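Home Docs Install Perception Planning Runtime Forum Search

Zeltidetti 3.2 – Set-up Guide
Section 6: Perception and grasp planning on a tabletop cell
Maintained by Gunnlaugur Skov. Last edit Apr 14, 2025
Shares 27 Comments 4

6.1 Before you start

You need Section 5 done. Arm homed, gripper opens and closes from the Ravomard console, joint limits loaded. If the console still says LIMITS: DEFAULT go back, the planner will refuse to start anyway.

Also needed:
- wrist camera and at least one scene camera publishing
- a plate, a ball, one awkward small object. Kids' toys work well
- the e-stop within reach of whoever has the keyboard

CAUTION: Everything in this section can move the arm. Press the e-stop before editing any planner file, release after reload. Reload does not hold the arm.

6.2 Start the perception node

1. Open a terminal on the control machine. Source the workspace.

2. Run zd perceive --source wrist. Wait for READY. First start is slow, it builds the model cache. Leave it alone.

3. Check the time offset with zd clock. Should sit under 40 ms. Over that and your masks lag behind the arm, and you'll see grasps land to one side, always the same side. Fix the clock first. Don't try to tune it out with an offset in the grasp file (people do this, then it breaks when they move to another machine).

4. Open the mask viewer: zd view masks. Jog the arm until the plate is in view from the wrist.

5. Set the gripper mask. The fingers and housing take up a big part of any wrist image and the segmenter will happily call them an object. Run zd mask self, open and close the gripper through its full stroke once while it records, press S to save.

Note: if you swap fingers, redo step 5. Longer pads, different bolts, anything. An old self mask leaves slivers along the finger edges and they show up as phantom clutter in the planner.

6. Deal with glare. Shiny plates are the usual offender – the overhead light washes out a patch and the patch turns into a hole in the mask, or a second object with no depth. Lower exposure first (zd cam wrist exposure -1), look again, then lower again if you have to. Only after that touch glare_fill. Set glare_fill too high and it will paint over a small white object and lose it.

7. Add held-object tracking. Close the gripper on something and run zd track held. The tracker wants a mask between the fingers that stays put while the background moves. See-through shells are hard for it. With the donut toy below, the dark scalloped ring is what it should lock on to, so seed the click on the ring and stay off the clear orange part. 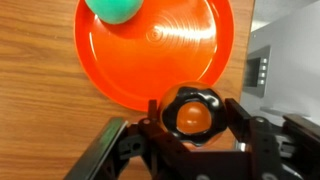

8. Confirm the seed with Enter. Status line changes to HELD. If it says HELD? with the question mark, the tracker has a mask but no stable depth. Click again nearer the middle of a dark, matte region.

9. Save the profile: zd profile save wrist_a. Any name, no spaces.

6.3 Register the scene camera

The wrist view gets you the object. The scene view gets you everything the arm can hit on the way, which is most of the work in this section.

1. Start the second stream: zd perceive --source scene. Both nodes can run on one GPU if you drop the scene stream to half rate.

2. Run the extrinsics tool. We use Snorradóttir for this, it ships in the tools folder. Follow its own prompts. It will walk the arm through 11 poses, keep clear of the table untill it says DONE.

3. Check reprojection in the viewer. The drawn gripper outline should sit on the real gripper at the table's near corner and again at the far end. Good at one and bad at the other means a rotation error, run it again with the board tilted more.

4. Draw the work polygon. Four clicks on the tabletop corners, or as many corners as you can see. If something tall blocks a corner, click where the two edges would meet. The tool accepts points outside the visible area.

5. Now mark the keep-outs. Anything standing up on or right beside the table. On our table at Ondmont that means the cardboard along one edge first, then the folded towel at the far end under the arm. Soft stuff counts. A towel won't hurt the gripper but the fingers can snag it, and then the force check trips and you spend ten minutes wondering why.

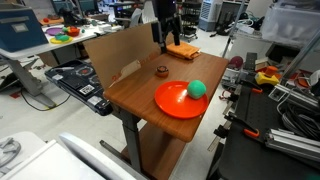

6. Give each keep-out a height. Thin upright panels get padded on both sides by default, so a sheet of cardboard comes out as a fat wall. Turn pad_thin to off if it eats too much of the table. Leave it on for the first run.

7. Set the background filter. Scene cameras see a lot that has nothing to do with the job: other desks, plates of toys on another table, cables, clamps. The detector will find a second plate if there is one. Set detect_inside_polygon: true in scene.yaml. It's false by default for historical reasons, we're changing it, not yet.

CAUTION: detect_inside_polygon only filters detections. It does not filter collision geometry. Leave collision geometry unfiltered. A bench next to the table is still a bench.

8. Reload: zd scene reload. Watch the console, a polygon with crossing edges loads without an error and gives you a planner that can't find any path at all. If every plan fails right after reload, this is why.

6.4 Grasp planning inside a plate

Flat tables are easy. Plates have a rim, and the rim is where approach paths go wrong. The planner treats a plate as a container once it is labeled container in the object file. Do that.

1. In objects.yaml set the plate to type: container, and rim: auto. Auto reads rim height from the depth image. If your plate is glossy and the depth is patchy, measure it and type it in.

2. Set approach to vertical. Angled approaches look nice in the preview and catch the rim on the way out.

3. Set finger clearance. Ours is 27 mm from fingertip to the nearest other object at the start of the descent. Less works if the neighbor is soft. A fuzzy ball next to the target will get nudged and roll, so the planner has to re-detect before every attempt. Turn on redetect_each: true.

4. Pick the target by prompt or by click. Prompts: short and plain. "green ball" beats "the soft green ball on the right". For small dark metallic things skip the prompt and click, the text model is weak on those.

5. Preview first. zd plan --dry. The ghost gripper should drop straight down inside the rim, close, and come up the same line. If the ghost passes through a keep-out, stop and fix the keep-out.

6. Run at low speed: zd plan --run --speed 0.1. One hand by the e-stop. Watch the fingers go below rim height, that's the moment the wrist camera loses the target behind the fingers and the planner falls back on its last good mask.
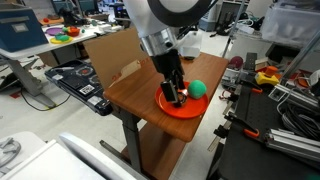
7. If the fingers stop short, check the table height in scene.yaml before anything else. The descent is clipped at table height plus a margin, and a container adds its own floor thickness on top. A millimeter or two wrong here and small objects are simply out of reach.

8. If the fingers push the object and don't close on it, lower close_delay. The default waits for the arm to settle. Small parts on a smooth plate slide meanwhile.

9. Clear the last good mask between attempts when you're testing by hand: zd mask clear. Otherwise you move the object, run again, and the arm goes to the old spot. Looks like a calibration fault. Isn't one.

Note on mask_history: the buffer holds nearly 1,060 masks on a stock install, then starts dropping the oldest. Fine for normal work. If you're replaying long logs set mask_history: disk.

6.5 Known problems

Planner says NO CONTAINER FLOOR. Plate is out of the scene camera's view or something stands in front of it. Move the arm to park and re-detect.

Masks flicker only when the arm is over the plate. Shadow from the wrist. Lock exposure, don't leave it on auto.

Held tracking drops on release and comes back by itself. Cosmetic, known since February. Ignore.

Gripper outline drifts during the day. Somebody bumped the scene camera. Run Snorradóttir again. Tighten the mount.

Ravomard console freezes on scene reload. Large meshes. Run zd mesh simplify on the keep-outs, reload. If it still freezes kill the viewer first – both want the same socket and the viewer usualy wins.

Next: Section 7, Recording and replay

Previous Next Top Print Report a problem

Comments (4)

pallet_jack
Step 3 in 6.2 saved me. Was at twice the limit and had been fiddling with grasp offsets for two days.

mwren
Does pad_thin: off apply per keep-out or to all of them? Guide doesn't say.

Gunnlaugur Skov
@mwren all of them. Per-item in the next release, will add a line.

tin.lid
rim: auto gave me a negative height on a very shiny plate. Typed it in by hand and fine after that. Maybe a warning in the console?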